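Best way to wash a big pile of plastic play food?

Mahlet Tekleab
I just picked up a huge bag of secondhand play food for my twins (up to 70 pieces!) and I'm so excited to set up their little grocery store. Everything feels a bit sticky though, and there's old crayon on some of it. Can it all go in the dishwasher? I don't want to melt anything before opening day. We open in April and the twins have already made the signs!

Armelle Langlois
Oh, I love this, play food is the best secondhand find there is! Skip the dishwasher for anything hollow. Water gets in through the tiny seam and stays there, and then you get that musty smell — ask me about our corn. I fill the sink with warm water and a squirt of dish soap, leave the solid pieces in for 10 minutes and go over the grooves with an old toothbrush. Hollow ones just get a wipe with a soapy cloth. Crayon comes off with baking soda on a damp rag. Rub gently on anything painted, and try the back first. Then spread it all on a towel overnight and flip the pieces before bed.

Anything with fabric or stickers, keep it out of the sink.

skiltuno88
dishwasher top rack was fine for ours, no heated dry. put the small stuff in a mesh bag or you will be fishing a pea out of the filter

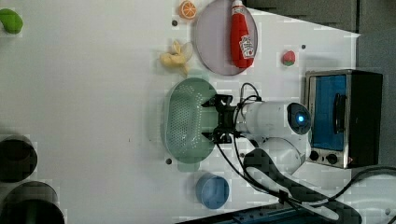
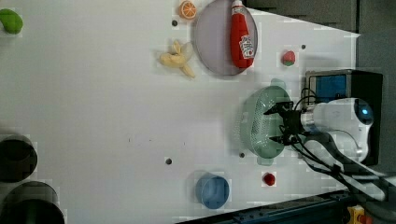
Wellside Toy Swap Club — Cleaning & Repairs

Mahlet Tekleab
Thank you both!! The toothbrush worked wonders and the crayon is gone except for one stubborn purple streak on the bread. Mesh bag is a great tip, I'm using one for the small pieces from now on. Next job is finding baskets for the store shelves, so if anyone has spares to swap, send me a message!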